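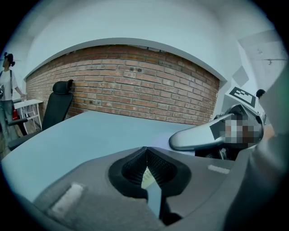

I finished the long draft of the Flurnthorpe walking notes in June and then did nothing with it until last week. It came to 2134 words, and the parish newsletter wants 800. So I have been cutting.

The first thing to go was the history of the mill. I like the mill, but anyone who wants it can read the board by the bridge. After that I took out most of the directions between the church and the old quarry, where the path is obvious and there is only one gate. That got me down to about 1,500, and from there it was slow.

Simin Ghasemi read it for me and crossed out every sentence that began with "I". She was right on most of them. I kept the one where I turn back at the ford, as people should know that the stones there are no good after rain. Demyd Melnychuk walked the route with a printout and found two mistakes. I had left and right mixed up at the second stile, and the climb to the top is 191 meters, which I had down as feet. The map I used is an old one and the print is small.

I write drafts by hand and type them up at the end of each section. It takes longer, but I drop a lot of weak stuff while typing because I can't be bothered to copy it out. The last section I typed straight in, and it needed more cutting than all the others.

The version I sent off has the route, the parking, the ford, and one paragraph on what grows along the quarry edge. The parking paragraph is longer than I'd like. The lane by the chapel has changed and the old advice will get you stuck behind the farm gate.

The next one is the loop out past Zhuravel, which is shorter and mostly flat. They have asked for 500 words on that. I have the first page done and still need to check whether the lower footbridge is open.

Posted 24/09/2023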